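4.2 What counts as tidied

Earlier household studies, Dimitrov's among them, score a table by how much ends up in a container. We doubt that this measures tidiness. Of the 1,751 placements coded at Jaltbridge, 684 put an object in a bin whose other contents had no clear link to it.
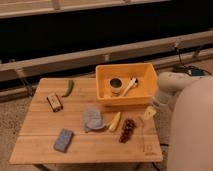
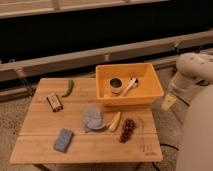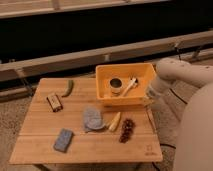

Figure 3. Low table with an orange bin.

Sorting by kind is often assumed and seldom checked. Our coders were asked to name the rule behind each grouping, and about 14 of the 20 tables produced no agreement. In Figure 3 the bin holds a short round container and a pale utensil, while a green item shaped like a pepper and a small box stay out on the wood. One coder, Fatos Grgić, read this as "food stays out" — a rule that the box and the soft gray item near the middle do little to support. The Karnex scale would still give the table a partial score, and we see no good ground for it.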